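How to Set Up a Fridge Corner in a Big Open Hall

Posted Thursday, November 13, 2025 by Duangjai Phromma

I love a big empty room. Give me a shiny floor and a high ceiling and I'll happily spend a weekend working out where everyone is going to make their tea! We've been fitting out the hall at Zandcombe since October, and the fridge corner was the first bit to come together, so I thought I'd write up how to do one yourself.

You'll need a tape measure, masking tape, a spirit level, a sack truck with a strap, an old blanket and a second person. Mine was Fongchan Jaidee, who is much better than me at reversing through doorways.

Step 1: Pick your wall

In a large hall it's tempting to put the fridge wherever the nearest socket is. Have a walk round first. You want a spot you can reach without crossing the main floor, with room for a worktop next to it, and out of the afternoon sun if you can manage it. Look up as well as down. Pipes, posts and wall boxes all eat into the space, and you'll want to be able to get at them later. Don't box anything in.

Bare brick makes a lovely backdrop, by the way. I was all for painting ours and I'm so glad I got talked out of it.

Step 2: Mark it out in tape

Measure the fridge with its handles on, then tape the shape on the floor. Check the instruction book for the air gap your model wants at the back and sides and add that too. Now tape the swing of the door. People always forget the door! Stand in the taped shape, pretend to open it, and see whether you'd be trapping somebody against the worktop.

We moved our tape 2 times before we were happy, and it took 23 minutes, tea included. Much quicker than moving the real thing.

Step 3: Get it across the floor

A glossy floor shows every mark, so sweep it first, right up to the doorway, and pick up any grit by hand. Empty the fridge, take the shelves out and tape the doors shut. Strap it upright to the sack truck with the blanket between the metal and the door, and go slowly.
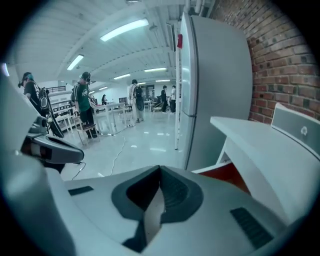 The tall fridge and white desk by the brick wall, with the ceiling lights running off down the hall.

Step 4: Level it and leave it

Put the spirit level on top, front to back and then side to side, and turn the feet until the bubble behaves. If the fridge has been tipped at all, let it stand before you switch it on; your instruction book will say how long. Plug it straight into the wall socket, no extension leads.

Step 5: Add a surface

A fridge with nowhere to put the milk down is a misery. A plain desk or counter does the job nicely, and white is great for bouncing the light about. Ours is 80 cm deep, enough for a tray with a kettle behind it. Keep it clear of the door swing you taped in Step 2.

Step 6: Finishing off

Peel up the tape while it's fresh (old masking tape on a shiny floor is horrible to shift, ask me how I know). Wipe the shelves with warm water and a spoonful of bicarb, dry them, and slide them back in. Then agree where things go: shared milk in the door, lunches on one shelf, anything without a name gone by Friday.

Next up is shelving, and I've already got the tape out again.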